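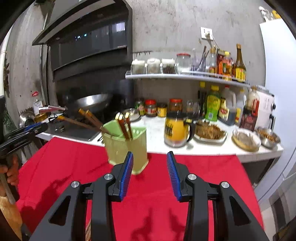
# The Terkirano hand-held gripper kit: a review after two months

This review sets out my findings on the Terkirano kit, which is sold to households and small studios wishing to record manual tasks for robot training. The kit was purchased at the full price of £609 from the supplier, Jindus, and neither company has seen this text before publication.

The kit comprises two grippers, a charging lead, a carrying case and a printed guide of 39 pages. Assembly is limited to fitting the pads and tightening the linkages with the key supplied. The guide is clear on both points, although the chapter on pairing should have been placed before the chapter on recording.

Each gripper has two jaws, joined to the body by black linkages and finished with ribbed blue pads. The pads are the best part of the design. In my kitchen, with its crowded shelf of jars and its holder of brown-handled utensils, I have used them on lids, spoons, packets and folded cloths. Thin handles are held securely. Wide jars require a slower approach, and I would advise new users to begin with something that will not break.

The grip is comfortable for short periods. I found that my wrist tired after 14 minutes of continuous work, and I now stop before that point. Users with smaller hands may wish to try the kit before purchase; Jindus permits this at its Brarnesard showroom by appointment.

The accompanying software, Lam, is less satisfactory. Recordings are stored correctly, but they are named by number only, and a session cannot be renamed once it has been closed. A request for this feature was acknowledged in September. No date for a change was given.

Replacement pads are sold in pairs and may be fitted at home. The warranty covers the linkages for 2 years and excludes the pads.

I recommend the kit to those who already have a clear plan for their recordings. Those who simply wish to experiment should enquire about hire, which Jindus offers by the week. The deposit is refundable on return of the carrying case and both grippers.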